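Kitchen circuit, part 3

The Giltside flat has one 20 A circuit for every counter outlet, and in May the breaker started tripping at breakfast. I logged each load with a plug-in meter. The kettle and toaster together exceeded the rating; the fridge added about 200 W.
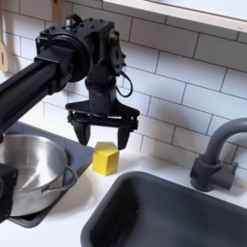 Photo: Sunita Escobedo

White countertops stay. The Tangen toaster moves to the dining room outlet, which sits on its own breaker. I reran the test Tuesday with the kettle on and no trips. Next is the dishwasher feed.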